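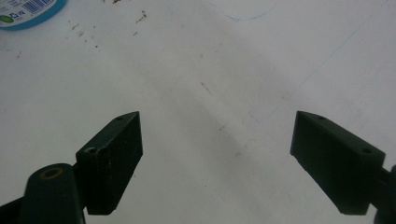
September
By the workshop editor, Redgate

We have used the Gumier hand grippers for 14 weeks now, and I want to write mostly about the care of them, as the other reviews stop at the unboxing.

The fingers are the best part. Ours are dark green, matte, and after this time they have only light scuffs and small pale scratches on the faces. To change a pair took me 44 minutes the first time. The manual from Rokach is short and shows the pivot from the wrong side, so I put the first finger on backwards - my mistake, but also theirs. A new pair costs 142 dollars, a little high for two small parts.

Before each session I check the pivots for play, then I close the jaws slowly and look if the tips meet. Crumbs on the table find their way into the joints, so wipe the table too. I still forget this.

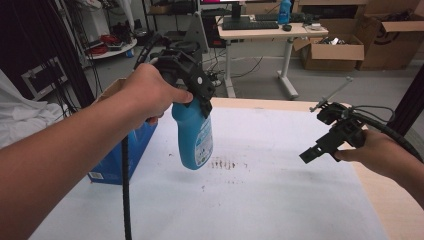 Spray bottle held by the neck, second gripper open.

The cables are my main complaint. They are thick, they pull on the wrist, and there is no clip for them. The Oberholzer model has one in the box. For the grip itself I have no bad word, and I would buy the Gumier again if the fingers were cheaper.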